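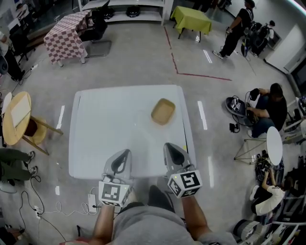
Jultwood Opens Booking for Small Weddings at the Skenditz Mill

Jultwood, the wedding and event planning firm, has opened booking for small weddings at the Skenditz Mill. The first dates are in February. The Mill has 2 rooms for hire, which couples can book together or one at a time.

The larger room, the Nistor Room, seats 221 for dinner or holds 400 standing. The smaller one, the Gorolitz Room, is meant for the ceremony itself or for a family meal the night before. It opens onto the courtyard and has its own entrance from the parking lot, so guests can arrive without passing through the reception setup.

Jultwood looked at the 527 inquiries it received last season before setting the packages. Many of the couples who wrote in wanted the ceremony and dinner in one place and did not want to hire a full-time planner.

"People kept asking us for the same few things," said Kulsoom Naqvi, director of Jultwood. "They wanted a room, a meal, chairs that match, and someone to run the day. That is the basic package. If they want to bring their own florist or their own cake, they can, and we don't charge a fee for it."

The basic package covers the room from 10 a.m. to 11 p.m., tables and chairs, white linens, and a day-of coordinator. Dinner is served family style or as a buffet. Couples may bring in an outside caterer if the caterer is licensed and insured. The Mill has a warming kitchen but no ovens, and caterers are asked to visit before they set a menu.

Noreen Gilani will manage bookings at the Mill. She previously ran the Jultwood rental desk.

"I tell couples to settle the guest list first," Gilani said. "The seating plan, the food order, even the choice of room comes out of that."

Music must end at 10:30 p.m. under the Mill's agreement with the town. Candles are allowed in glass holders. Confetti and rice are not allowed indoors or in the courtyard, but dried petals are fine outside.

Tours are by appointment. A deposit holds a date, and couples may move it once at no cost if the new date is open.

Comments

Dana R.
Does the Gorolitz Room have a step at the parking lot door? My grandmother uses a walker.

mp_bride
Can you book just the small room for a rehearsal dinner if the wedding is somewhere else?

Noreen Gilani
Yes, either room can be booked alone. Dana, there is a ramp at that door.

Contact: Jultwood Press Desk | Copyright Jultwood. All rights reserved. | Back to top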